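Plurnon: room temperature and fan control logs

Version 3, maintained by Tamara Koval and Magnus Haldane

Summary

Plurnon is a set of readings from ventilation and cooling equipment in one two-storey office building. It was collected to study how the temperature in a room follows the speed of the fan, and how long a room needs to become comfortable again after the door was left open. The data are small enough to open in a spreadsheet.

The older name of this set was Hastine. If you find files with this name in your folders, please replace them, as the time column in them was one hour wrong during the summer months.

What is inside

There are 50 log files, one for each room and season. Every file has 3,000 rows at most. Longer logs were cut at the end, never in the middle. The columns are:

time: local time, 24-hour clock
room: short code of the room, for example G4
t_air: air temperature at desk height, in degrees Celsius
t_supply: temperature of the air coming out of the ceiling vent
fan: fan speed, 0 to 100
valve: position of the cold water valve, 0 to 100
note: free text, mostly empty

An empty cell means that the reading did not arrive. We did not fill such cells with the neighbouring values. A zero in the fan column is a real zero.
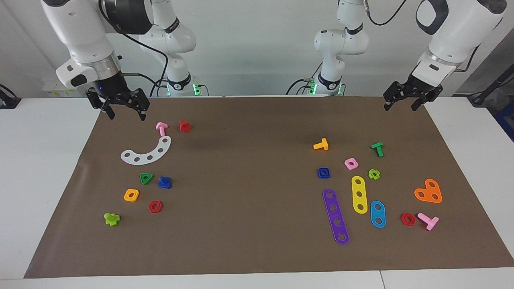
Two-arm bench with the brown work mat.

How the readings were made

The sensors were read every 20 seconds by Gretia, our logging program, and then averaged over five minutes. Supply air sensors were fixed inside the vent grille. Air sensors stood on small stands, away from windows and printers as far as the furniture allowed it. In room G7 this was not possible and its values in the afternoon are too high. We kept them, but they are marked with the word "sun" in the note column.

The set point was 25 degrees in summer for the first floor and lower for the ground floor. It was changed by hand several times in April, and not all of these changes were written down.

Loading the files

Use the script tosh_read, which comes with the Tosh tools. It accepts a folder name and gives back one table. The files are plain text with a semicolon between the columns and a point as the decimal mark. If your computer is set to a language with a decimal comma, please check the first rows after loading.

Known problems

The valve column in room G2 is reversed (100 means closed). The script corrects this, a spreadsheet does not.

There is no humidity in this version. The sensors for it were bought late and the first readings from them are still being checked by Magnus.

Terms of use

You may use and change the data freely for teaching and research. Please mention Plurnon and the version number in your text. Corrections should be sent to Tamara, with the file name and the row.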